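Notebook > Bench diary > March

Morning, before nine. I began with the thing I was avoiding all week, the zip bag. The planner in Dridel is happy with a closed box or a cup, because these have one shape. A bag has a new shape each time somebody breathes on it. The old code took the centre of the opening from the depth cloud, and on clear film the depth cloud is mostly holes. So I threw away the depth for this step and wrote a small detector which looks only for the coloured zipper strip. It fits a closed curve to the strip and gives the grasp point on the side nearest the left arm.

I let Ika run it at quarter speed with my finger on the stop button.
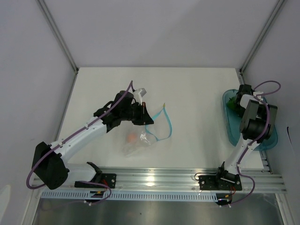 Left gripper at the mouth of the bag. Blue bin on the right.

The curve fit is still ugly. I allow it 2,000 iterations and it wants all of them when the strip has a sharp corner, so the arm stands and waits. I tried 3,125 for curiosity and the result was the same to the eye, only slower. I should start from the last fit instead of from a circle. I wrote this in my list already in the winter and did not do it.

After lunch I worked on the two-arm part. Duan, our scheduler, keeps one lock for each arm, but the bag needs both arms in the same small space, and the collision check then refuses nearly every path. I reduced the margin between the grippers from 42 mm to 26 mm, only for this step and only below a set speed. I am not fully comfortable with it. The margin must go back by itself when the step ends, also when the step fails, and I have to write a test for this before I forget.

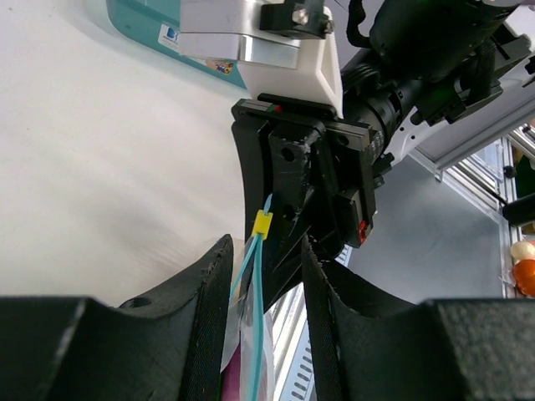
From the wrist camera, the other gripper over the bag, with the yellow slider on the blue strip.

The wrist view gives me a better idea for tomorrow. The yellow slider is easy to find by colour, much easier than the film, and it could tell the planner which end of the zip it has. I must ask at Rustley if their labelling tool can export single points, or else I write my own script again.

Committed the margin change on a branch, not on main. Left the kettle on the wrong shelf, I think.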